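# Modus Training Board

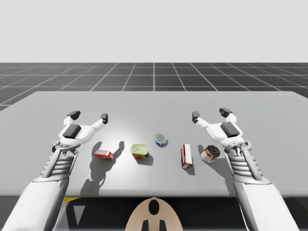

The Modus is a wall-mounted board for climbers working on finger strength at home or at a club. It offers five edge depths, the deepest being 32 mm, and two rounded slopers.

- Maximum user weight: 100 kg
- Delivery: within 21 days
- Fixings: supplied for brick and timber - plasterboard is not suitable

The Disico pulley kit is sold separately. Customers are advised to warm up fully before use. Boards returned unused in their original packaging will be refunded in full.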